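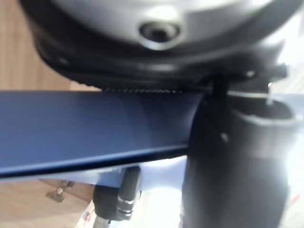
Same blue boxes on a shelf, can never find the right one. Labels? Colors? Give up?

Posted by Hwa-young Seol, 2025-08-04
Viewed 2,866 times

Hi all! I have a storage problem that sounds silly when I type it out. Back in February I bought a stack of matching blue boxes (the Festix ones, they were on sale and I got carried away) to put all our small stuff in: cables, tape, spare screws, batteries, the drawer full of things that used to be the drawer full of things. I ended up with 16 of them. They look great lined up on the shelf, and I can't tell any of them apart.

I did put small white labels on some of them. Problem is I stuck them low down on the front, and I wrote on them in ballpoint, so I have to walk right up and squint. What I end up doing is pulling out one box, then its neighbor, then the one after that, and by then there are three boxes on the floor and I've forgotten what I came for.
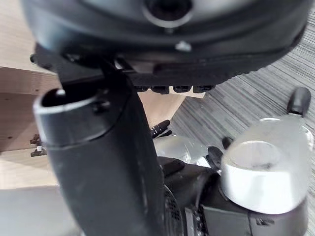 Carpet in the background.

The shelf is light wood and the boxes slide on it pretty easily, which I like. The carpet is gray with stripes, and anything small and dark that falls on it is gone until I vacuum it up by accident. So opening boxes on the floor is not a great habit either!

Two things I'd love help with:

Where should the label go on a box that sits on a shelf, and how big?

Should I leave space between the boxes or push them tight together? I leave a little gap, but my sister says I'm wasting shelf.
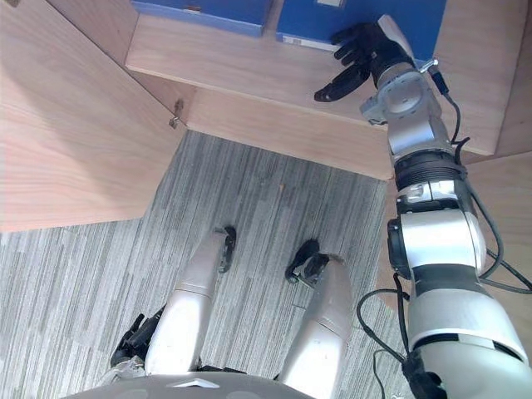

Two blue boxes on the wood shelf, gray striped carpet below.

I'd like to keep the boxes I have. I'm not buying a whole new set in six colors, as tempting as that is.

shelf_goblin_77
Clear boxes. Toss the blue ones. Had the same issue, swapped everything out, done in an afternoon.

Hwa-young Seol commented:
Ha, I did say I wanted to keep them. But noted!

MarnieK
Oh I have so been here. I did the stockroom at a craft store for years (Mahasneh, if anybody remembers it, the one with the bead wall) and we had rows and rows of identical bins. Here's what worked for us.

Labels: pick one spot and use it on every single box, no exceptions. If your shelf is below eye level, go high on the front, close to the lid. If it's above eye level, low on the front is fine, so you may not have to move the ones you've got, it depends which shelf they're on. What matters most is that your eye can run along in a straight line. And please get rid of the ballpoint! Fat black marker, one or two words, all caps if your handwriting is like mine. "TAPE" is a good label. "Misc. adhesive items and related" is what I once found on a bin and I still think about it.

Gaps: your sister is wrong, sorry to your sister. Leave enough room to get your fingers down the side. If boxes are jammed together you drag the next one out along with the one you want, and that's how you end up with three on the floor. You don't need much, a finger's width is plenty.

Also, leave one empty spot on the shelf if you possibly can. Then you've got somewhere to set a box down and open it up there, and you stay off the carpet.

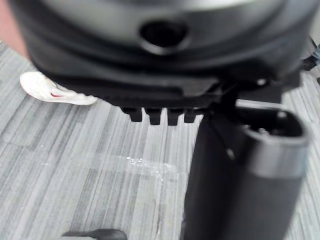 Small parts are the other half of this, and I'd sort those before you write a single new label. Put the screws and batteries in little zip bags inside the box, one kind per bag, and lay an old light-colored dish towel under whatever you're working on. You want contrast, that's all it is. Look at how the pale screw head shows up as a bright dot on all that black plastic, and then think about a dark screw on your gray stripes. I use a white towel for dark parts and a navy one for the shiny stuff, and I lose way less than I used to. We went through a tub of 600 jump rings at the store once, on a dark rug, and I would not wish that on anyone.

Hwa-young Seol commented:
The empty spot is so obvious and I never thought of it. I can free one up if I combine the two cable boxes. Going to try the towel too. Do your labels peel off? Mine are curling at the corners.

MarnieK commented:
Wipe the box with rubbing alcohol first and let it dry all the way, then press hard on the corners. If they still curl, run clear packing tape over the top.

prinard_fan
Agree with most of the above. I'd add a list. I keep one sheet taped inside the closet door with every box and what's in it, in pencil so I can change it. Number the boxes if you do this and then you can swap contents around without relabeling. Mine is out of date right now but it still gets me to the right shelf.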